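Pre-season gym check, Drerlow Fieldhouse
Girls' varsity and JV basketball - February walkthrough
Checked by Zihan Fang and Bilal Semaan

1. Main court floor - PASS
The new finish grips so well! We ran sprints baseline to baseline and nobody slid. One raised board near the visitors' bench, taped for now.

2. Baskets and padding - PASS WITH NOTE
All 6 rims level and tight. Padding under the east basket has a split seam. Bilal has a patch kit and can't wait to use it.

3. Bleachers - FIX BEFORE TIPOFF
Posted limit is 235. Row 6 has a loose handrail, so please rope that section off until it's bolted. 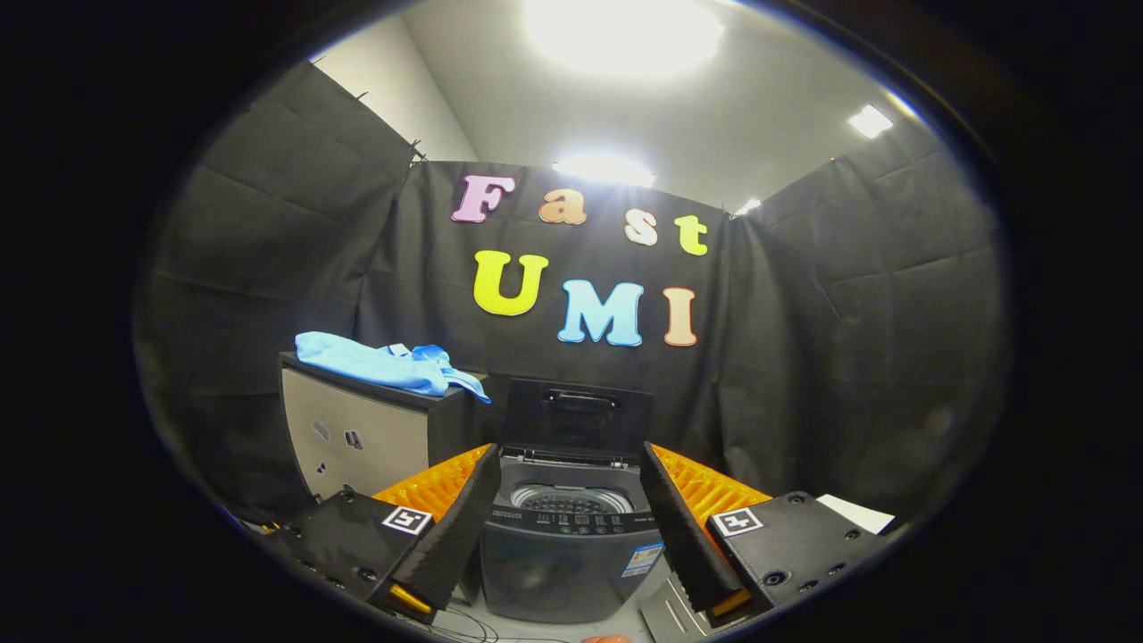
4. Exits and aisles - PASS
Both double doors open all the way with one push. Great work by the JV kids, who moved every ball rack out of the hallway before we got there.

5. First aid and AED - PASS
Battery light green, pads in date. Xinyi Yu restocked the ice packs and tape - best-looking kit we've had in years!

6. Scorer's table - RECHECK
Power cord runs across the walkway. Needs a cover.

Recheck at 5:30 p.m. before the Puvow game.

Recent posts
JV roster update
Summer camp sign-up
Coach Duan on zone defense

We use cookies to keep this site running. Accept | Settings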